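4.2 The Justville open day

The second part of our material comes from a public open day held by Vonduvent at its Justville workshop on Sun 12 September. We attended as ordinary visitors, took notes, and asked questions when the schedule allowed. Our interest was in how the company's claims about the Norik gripper, printed on a handout at the door, compared with what a visitor could check from behind the rope.

The handout promised "everyday handling without setup." We logged 16 demonstration runs over the afternoon. Before 3 of them the presenter stopped to adjust something by hand, and these pauses were left out of the success rate announced at the end. Akinola (our earlier study, Section 3) found the same habit at trade shows. 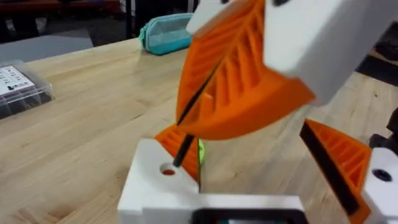 Visitors were told that the ribbed fingers would adapt to up to 44 different shapes. We asked for the list and were referred to the website, where we did not find one. Zainab Odukoya, who led the bench session, was more careful than the handout. She told us the number came from an internal test in April and that she would not repeat it in a paper. We have no reason to doubt the test, but an audience cannot weigh a result it has no means of seeing.

The floor session was harder to judge. The fingers were orange and ridged, and a green bundle with a yellow tie lay on the planks ahead of the gripper, with a lime-green printed disk off to one side.

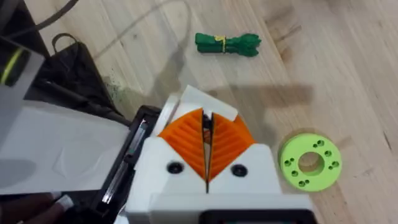 Photo: Vonduvent open day, Justville. Reproduced with permission.

Neither item seems to us a fair stand-in for household clutter. The disk is stiff, with a large hole through its center, and the bundle was already tied. A skeptical visitor would want to know who chose them and what was tried and dropped. When we put this to the presenter we were told that the selection was "typical." Applause, which the company's own summary counts as positive feedback, followed successful and unsuccessful runs alike.

At the bench, 2 of the authors took separate notes and compared them that evening. We agreed on the order of events but disagreed on whether the presenter's spoken commentary described the system's behavior or predicted it. Much of the crowd appeared to take it as description.

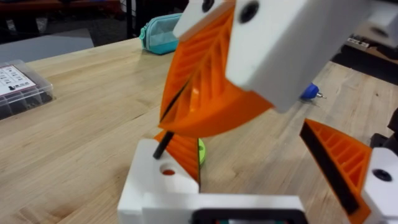
Figure 3. Bench session: an upper orange finger near the tip of a thin black rod, with the lower gripper's fingers open.

We therefore treat the announced success rate as a claim by the host and exclude it from the comparison in Section 5. The pauses and the wording of the commentary are coded there under "presentation."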